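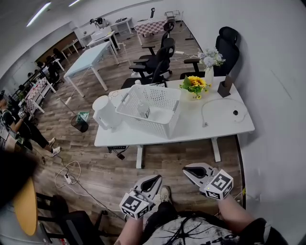

October, 4:10 pm

Second go at the walnut ink. Pilar brought in another sack of husks from her aunt's place, so I finally got to try the long soak (14 days in rainwater, lid on, stirred whenever I remembered). Smell is awful! Color is way better than the first batch though, a proper dark brown on the Heiskanen paper and only a little yellow at the edges where it pools.

Strained it twice through an old pillowcase, then simmered it down to a bit under half. Gum arabic went in at the end, 9 grams, and I think that's too much, it drags in the Nitska pen and sits there all shiny. Trinh tried it with a brush and loved it, so maybe this one is a brush ink and I should quit fighting it.

Split the rest into two jars, cloves in one and nothing in the other. Tài, if you open them, please put the lids back on the right ones this time :)

Still to do: window test strips, half covered with foil. Also ask Shazia if she has any iron left over from the oak gall stuff, I want to see how black this will go.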